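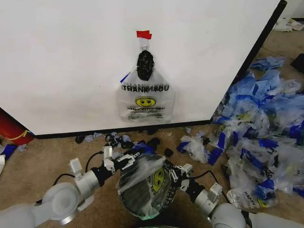
*Last updated: Friday, after lunch*

I have a bag of bags. You have a bag of bags. Everybody I have ever met has a bag of bags, and if they tell you they don't, go and open the cupboard under their sink.

Mine got out of hand over winter. It started on the pantry doorknob, moved to a hook, then took over the whole bottom shelf beside the potatoes, and by September I couldn't get a potato out without a little avalanche of plastic round my ankles. So this week I finally dealt with it, and I've got opinions now!

First thing I did was tip the lot onto the living room carpet. Big mistake on a dry day, by the way. Static everywhere, and the thin ones stick to your socks and follow you to the kettle. I counted them, because I wanted to know how bad it was: 115. Almost 200 if you include the little produce ones off the roll, and I decided not to include those for the sake of my self-respect.

Then I sorted. I'd planned on a tidy system and ended up with these piles:

- good thick ones with proper handles
- thin ones with no holes
- thin ones with holes (why did I keep these?)
- black ones, which are all going to be bin liners
- ones I like the look of

Yes, the last pile is a real pile. I'm a sucker for a clear THANK YOU bag with a yellow smiley face on it. I don't care that it's a throwaway thing, it cheers me up, and I've hung one by its handle with a bit of red tape so I see it when I come past. It's the colour that does it, that yellow against all the plain white. There's something black and scrunched up in the top of it, so it's already a bag with stuff in it, and that's how it begins, isn't it? That's how I ended up with 115.

Now, the folding. I've tried the triangle method, where you flatten the bag, fold it lengthwise into a strip and then flip it corner over corner like a samosa until you can tuck the end in. Very satisfying for the first 7. By the eighth I was swearing at it, and the clear crinkly ones won't hold a crease for love or money. They just sigh and open up again on the shelf.

What I do now is much lazier. Grab the bag at both sides, pull it out flat between your hands, give it a shake so the air goes out, then run one hand down it from the handles and roll it loosely round your fingers. Ten seconds, maybe less. It isn't pretty but it goes in the box and it stays in the box. Thick ones I fold in half and in half again and stand up on their edges, same as tea towels.

The box was the other saga. I bought one of those wall dispensers from Kultach, the long tube sort where you stuff bags in the top and pull them out the bottom. Fine in theory. In my kitchen the hole at the bottom was too small for anything with decent handles, so I'd pull and pull and then get four at once, with a noise like a sail going up. It's in the laundry now holding old rags and doing a lovely job of it. The bags went into a plain lidded tub from Hotstead that I already owned (it used to have Christmas lights in it, and no, I don't know where the lights are now).

I've set myself a limit of 2 tubs, one for thick and one for thin. If the lid won't close, something goes. The holey ones have already gone to the soft plastics bin at the shops, and I gave a great armful of the sturdy ones to my neighbour, who sells tomatoes at the gate and was thrilled to have them.

A few of you asked last time about the cloth totes. They're next, and I'm dreading it, they're breeding in the boot of the car. Same goes for the paper bags with the rope handles that are "too good to throw out". I've got one of those full of other ones. I know. I know!

If you've got a way of folding the clear crinkly kind so they stay folded, please leave it in the comments. I've tried elastic bands (they perish and go gummy) and clothes pegs (I need the pegs). Someone must have cracked it.

Potatoes are very easy to reach at the moment, so we had wedges last night.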